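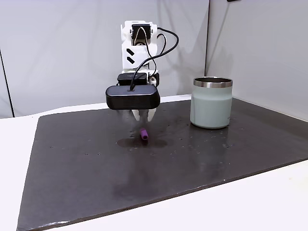 How long must the mat lie flat before a cup can stand on it?

Leave the mat for 20 minutes after unrolling if the room is warm, and for six hours if the mat was stored or transported in the cold.

Section 3. Placing the mat and daily use

The section is valid for the Hurnenine table mat, model 581, in the dark color. For the light color, please read also the supplement sheet which is packed with it. Cleaning of heavier stains is described in Section 4.

3.1 Preparing the table

1. Remove all things from the table, also the small ones which are easily forgotten under paper, such as caps, clips and crumbs of eraser.
2. Wipe the tabletop with a cloth that is slightly damp. Use no polish.
3. Let the tabletop dry completely. Pass your hand over it, and if it still feels cool and moist in some place, wait longer.
4. Check that the table stands firmly on all its legs.

Note: On a white tabletop every speck beside a dark mat is well visible. You may want to wipe the border of the table once more when the mat is in place.

Caution: Do not place the mat on a table that was newly painted or oiled. The finish of such a table needs its own time to harden, and the supplier of the finish can tell you how long.

3.2 Unrolling and placing

1. Cut the paper band with scissors. Do not use a knife, the blade can reach the outer turn of the mat.
2. Lay the roll at one short side of the table and open it slowly with both hands.
3. Turn the mat so that the side with the small pressed letter M is down. The M stands for Misitz, where the mats are cut.
4. Move the mat until its long edge is parallel with the front edge of the table. A narrow border of tabletop should stay free on every side.
5. If the corners rise, roll the mat lightly in the opposite direction, hold it so for a moment, and lay it down again.
6. Put a flat book on each corner which still rises. Wait the time given at the beginning of this section.

Do not iron the mat. Do not warm it with a hair dryer.

3.3 Cups, tumblers and bottles

An insulated tumbler with straight walls stands well on the mat. Ceramic cups and glasses can also be used, but under a hot cup you should put a coaster. The mat bears a temperature of about 40 degrees Celsius on its surface, and the bottom of a thin cup is often much hotter.

1. Place the drink near the side of the mat and leave the middle free for work.
2. Put on the lid, if there is one, when the tumbler is not in use. A tumbler with an open top empties itself very quickly over the whole mat when an elbow comes against it.
3. Before you put the drink back after refilling, dry its bottom.
4. Lift the drink when you want to move it. Do not push it.

Note: Cold drinks in a simple glass collect water on the outside. The ring that remains is harmless if it is wiped the same day.

3.4 Small objects and marks

Small cylindrical things, for example marker caps or foam plugs, may roll. Keep them in a shallow dish, or lay them down one by one where you can see them. A colored thing is easy to find on the dark surface, a black one much less so.

When you notice a darker spot on the mat, do the following.

1. Pick up everything that lies on the spot or beside it.
2. Look at the spot from the side, with the lamp behind it. A shadow can look the same as a stain, and it goes away when you move the lamp.
3. Press a dry white cloth on the spot. Do not rub.
4. If the cloth becomes wet, repeat with a dry part of the cloth until it takes up nothing more.
5. If the cloth stays dry and clean but the spot is still there, wipe once with clear water and let the mat dry in the open air.
6. If the spot remains after drying, go to Section 4.

Caution: Marker ink must be treated before it dries in. Do not use alcohol, also not the wipes sold for whiteboards, as they leave a pale area that cannot be repaired.

3.5 Putting the mat away

1. Clear the mat and wipe it.
2. Let both sides dry.
3. Roll it loosely with the working side out, and close it with the cloth ribbon. Rubber bands leave a line.
4. Keep it lying, never standing on its end.

Spare ribbons and coasters can be ordered from Baumgart in Sullesitz. Please write the model number on the order.

Text of Section 3: Orvokki Sjöberg. Revised 23rd May.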